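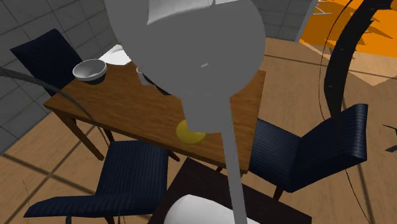
Kosel Street kitchen reopens for shared suppers

The shared suppers at the Kosel Street hall start again on October 13, 2022, after a break that began in August while the kitchen floor was replaced. Doors open at 6 p.m. and food is served at 6:30. The price stays at 8 dollars a head, and children under five eat free.

Lwazi Nkosi is cooking the first two evenings. The opening menu is bean soup, roast squash with rice, and apple cake. There will be a meat dish at the second supper, probably chicken. Tell us when you book if you can't eat nuts, wheat or dairy, as the cake has all of them and we can set aside fruit.

The floor cost more than we planned. The quote from Hendricks was $1509, and another $400 went on moving the gas line behind the stove. The Trornenden fund covered most of it, and the rest came out of last year's supper money. The old stove is staying for now. The left back burner still has to be lit with a match.

Seating is at long tables, as before. Parties of more than four should book early if they want to sit together. People who come alone are welcome and don't need to book, but please arrive before the soup goes out.

We are short of serving spoons and large lidded pots. If you took one home with leftovers in the spring - several went out - please drop it at the side door.

Thabiso Gumede is taking bookings at the front desk on weekday mornings. You can also leave a note in the box by the stairs with your name, a phone number and how many places you need.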